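4. Teaching the packing task by hand: observations at the Nolitz site 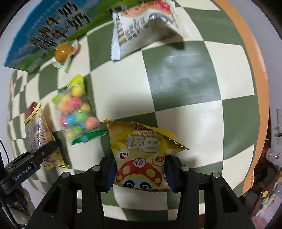 Figure 1. Picking of mixed snack packets with hand-held grippers, seen from the tool. The packet is held upright between the two finger pads, and a second gripper is working at the left.

4.1 Setting and participants

The second part of our study took place at Nolitz, a company which packs mixed snack boxes for offices and small shops. Before the project, all boxes were filled by hand at long tables. In April the company began to prepare for a robotic packing cell, which is supplied by Clurska. The cell learns from recordings of human work, and for this reason 12 packers were asked to spend a part of each shift picking goods with hand-held grippers. We observed this work over 13 shifts and spoke with every packer at least two times.

The packers had from one to nine years of experience in the packing hall. None of them had worked with robots before. Participation was paid at the normal rate, and each person could return to the ordinary line after any break. Two persons did so during our stay, and one of them came back later.

4.2 The work with the grippers

A packer at the recording table works with a gripper in each hand. The goods are spread on the table without a fixed order, as they are in the supply trays, and the packer takes them one after another. The mix contains stiff packets, soft bags with candies inside and small pieces which are wrapped one by one. For a bare hand the differences between them are of little importance. With two narrow pads they become the main difficulty of the task.

All packers reported that the first days were slow. They described that they had to look at each packet before closing the gripper, while before they "just took it." A filled packet such as the one in Figure 1 was considered easy when it was taken from both sides. Transparent bags were disliked, as the content moves away from the pads and the bag turns. For the small wrapped candies, several packers developed the same method independently: they pushed the piece against a larger package and closed the gripper there. This method was not in the instructions from Clurska. It was added to them after the third week, without a mention of where it came from, and this was noticed at the tables.

4.3 Change of pace and of what counts as good work

On the ordinary line, the work is measured in boxes. The target of 1,000 boxes for a shift is written on a board near the entrance, and everybody in the hall knows if it was reached. At the recording table the measure is the number of accepted recordings, and a person should deliver 100 of them before the end of the shift. A recording is rejected if an object leaves the view, if the gripper slips two times on the same object, or if the movement is too fast to be followed.

The last rule was the most difficult to accept. Experienced packers are proud of their speed, and they had the highest rate of rejection in the first week. One of them told us: "I was always the quick one here, and now I am the one who must repeat." Newer colleagues had less to unlearn and reached the required number earlier. For some weeks this turned around the informal order of the hall, where advice had always gone from the older to the younger workers.

We also saw a change in conversation. On the line the packers talk nearly all the time. At the recording table they were mostly silent, although talking was permitted. When asked, they said that the gripper takes the attention which was free before.

4.4 Body and fatigue

Complaints about the back became less frequent, as the recording table can be adjusted in height. Complaints about the thumb and the forearm increased. The shift leader at Nolitz reacted with shorter periods at the table, and a change of task every two hours was introduced. At the Rezende site, where we made the first part of the study, no such rule existed and the same complaints continued until the end of our visit.

4.5 Expectations about the robot

The packers did not agree on what the recordings mean for their own places. Five expected to operate the cell later, and this was also the wish of the management. Four believed that fewer people would be needed in the hall. The remaining three did not want to give an opinion. We found no relation between these answers and the number of accepted recordings. A written agreement on retraining was under discussion when we left the site, and its final form is treated in Section 6 together with the agreement from Clusside.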